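3.2 Surface wear on shared study tables

The second part of the survey dealt with the tables themselves. Tables in public reading rooms are cleaned more often than those in private homes, and the finish is usually the first thing to go. Mansour and Bitar had already noted that readers judge a room by the state of its tables well before they notice the chairs or the lighting, and our interviews gave much the same result.

We compared two reading rooms, Boutros and Trandus, over one winter. Both rooms have light-coloured wooden tables and similar opening hours. At Boutros the tables were wiped with a damp cloth at closing. At Trandus a mild detergent was used and the tops were dried by hand. Each table was inspected at the start of the season and again in June, under the same ceiling lights and with the blinds down.

Inspectors were asked to separate marks in the wood from marks on it. This was harder than we had expected. Small dark spots in pale timber can be knots, ink, crumbs or burns, and a quick look does not always settle the matter. Figure 4 illustrates the kind of surface involved.
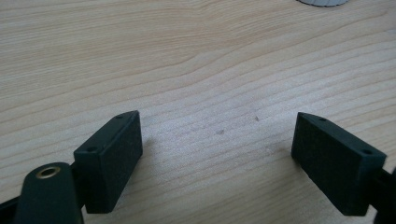

Figure 4. Pale wooden tabletop with wavy grain and two small dark specks near the centre.

Where inspectors disagreed, the spot was rubbed lightly with a dry cloth and looked at again. Anything that came away was recorded as dirt and left out of the wear score. Anything that stayed was compared with the notes from the first visit. Spots already in those notes were treated as part of the timber.

Grain direction also had some bearing on the scores. Scratches running along the grain were often missed on the first pass, while those running across it were nearly always picked up. Hamdan suggested viewing each top from two sides, and we adopted this for the June visit. The earlier scores were not adjusted, so the change between visits may be slightly overstated for both rooms.

Readers were less bothered by scratches than by stickiness. Several people at Boutros said they would move to another seat if a table felt tacky, even when it looked clean. Complaints of this sort were rare at Trandus. We did not measure residue directly, and the difference could owe something to the drying step as much as to the detergent.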